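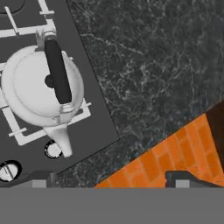
Knitters of Ollness, your old patterns are coming home

Feb 8, 2024

I've been waiting months to write this one! The Ollness Girls' Club, which kept half the county in socks during World War II, is finally getting its story told in the town it came from. The club's wartime papers have been in storage over in Urkell since the old hall closed, and this week the Kaimal Museum agreed to take the lot and put them on show in June.

If you didn't grow up hearing about the club (I did, my grandmother never stopped), the short version goes like this. The girls met twice a week after school, the youngest of them nine years old, and they knitted, rolled bandages, saved string and went door to door with a handcart for scrap metal. In 1943 alone they sent off 1132 pairs of socks. I know that because somebody wrote every single pair down in a green ledger, with the name of the girl who made it and sometimes a rather tart remark about the heels.

I got to spend an afternoon with the papers last week and I could have stayed until they locked me in. There are 40 letters from servicemen, most of them short and polite, one of them asking very sweetly if the next pair could be a size bigger. There are 300 photographs too, and hardly any have names on the back. That's where you come in – the museum wants anyone with family in Ollness or Urkell to stop by and look through the copies.

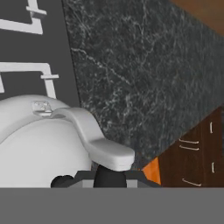 The white lever and dome, with the black post underneath.

The other thing in the boxes is a jam recipe. The club had the use of the kitchen at the Clavon mill for two summers, and the girls put up fruit that went to the hospital and to families who had taken in evacuated children. My grandmother always claimed the plum was terrible. The ledger says they ran out of it first, so I don't know who to believe.

Getting all this ready isn't free, of course. The museum needs $4000 for proper cases and for copying the letters, which are on that thin wartime paper and tear if you look at them wrong. A good chunk has come in from a bake sale in Urkell, and there's a collection jar at the front desk if you'd like to chip in.

They're also looking for people who can knit from the original pattern sheet, so there will be a few new pairs to sit next to the ledger. I've had a go and I'm stuck on the heel, same as everybody in 1943 – but I've got until June. Wool is provided, needles aren't. Ask at the desk for a copy of the sheet, and bring your photos and family stories along while you're at it. Copies of the club photographs are in the reading room now and you don't need an appointment.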